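Fandura 5 review: a motion planner for two arms that share a table

By Lorraine Lockwood

I put off writing this one until I'd lived with the software for a good long stretch, partly out of fairness and partly because I kept finding one more menu I hadn't opened. Fandura is a planning and sequencing package for two-arm cells. You tell it where things are, what may be touched and what may not, and it works out the paths for both arms together, so one isn't forever waiting in the corner for the other to finish. I've been running it since June on our battery cell sorting job, with a moving belt, a couple of trays and big orange 4680 cells that like to roll if you so much as look at them. Before that we were on Kovalchuk, which I was fond of and still am, so please read the comparisons below with that in mind.

Installation first. It went in over a lunch break, license server and all, and it found both arm controllers without my typing in a single address (I had the addresses written on my hand, too). The setup wizard asks you to draw the table, the belt and the trays as simple boxes, and then it lets you fatten each box by a margin. I'd urge you to be generous here. My first margins were tight, and the planner took me at my word and sent a wrist sailing past the belt's drive unit with a gap I could have covered with a pencil. It was quite correct! I just didn't enjoy watching it.

Where Fandura earns its price is the shared-space planning. Kovalchuk handles two arms by locking zones: one arm claims the area, the other holds off. It's dependable and easy to explain to a visitor, but on a small table it means a lot of standing around. Fandura plans through time as well as space, so the left arm can be leaving the end of the belt while the right one is on its way in to the trays. The timeline view shows both arms as colored bars, and you can grab a bar and slide it, and everything downstream replans while you're still holding the mouse button. Pushpa Lodhi, who came over from the packaging side and had never programmed an arm in her life, was making sensible changes in there by the end of her first afternoon.

The longest run I've done without touching anything was 412 picks. It ended with a perception fault, and I don't hold that against the planner, although I do have something to say about how the two talk to each other.

We use Ondus for vision. The Fandura plug-in for it is free and mostly good. Cell positions arrive with a confidence value, and you can set a threshold below which the arm won't commit. Very nice. What I don't like is what happens with a cylinder's orientation. Ondus gives you the long axis of the cell, and a plain cylinder seen from the side doesn't have much to tell one end from the other, so now and then the answer flips by half a turn from one reading to the next. Fandura treats the flip as a brand new pose and replans the whole approach, and you get a wrist that swings around for no reason a bystander could guess. There's a symmetry setting that cures it. It's on the fourth tab of the object editor, under a heading called Equivalence, and it's off by default. Kusum Rastogi found it for me after I'd spent most of a day blaming the belt encoder. If you handle anything round, turn it on before you do anything else.

Belt tracking is solid once tuned. You give it the encoder counts and a start line, and the pick point moves along with the part. I would have liked a proper wizard for this as well, since the manual's chapter on it is thin and seems to have been written for somebody who already knew the answer. Support filled in the holes. I wrote to them twice and both times got a thoughtful reply from Kamlesh Tiwari, the second one with a small test project attached that I've kept and reused.

A few smaller grumbles, in no order. The log viewer holds up to 2000 lines and then quietly drops the oldest, so export before you go home. Cables aren't modeled at all. You can attach a capsule shape to a link and pretend, and I do, but a dressed arm takes up more room than a bare one and the planner ought to know it. The gripper library has lots of two-finger models in it, yet there's no way to say that the fingers are allowed to brush the belt surface and the palm isn't; contact is permitted for the whole tool or not at all. And the undo button does not undo a deleted waypoint. I've reported that one and was told it's on the list.

Simulation matches the real cell closely enough that I've stopped running every change at quarter speed, though I still do it for anything near the trays. Sarla Solanki at our Plustuddale site runs the same project file on slightly different fixtures, and she only had to remeasure the table objects and the belt start line to get going.

Would I buy it again? Yes, for two arms in close quarters I would, and gladly. For a single arm, or two with plenty of elbow room, I'd stay with Kovalchuk and spend the difference on better lighting for the camera.
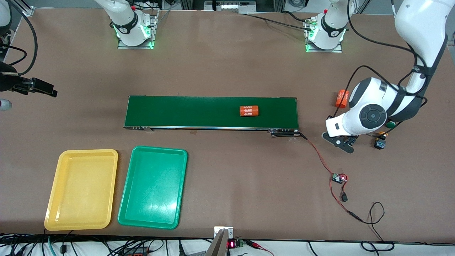 One last thing for anyone moving over from version 4: save your margin values somewhere before you upgrade. The importer brings in the boxes but sets every margin back to the default, and it doesn't mention it in the import report.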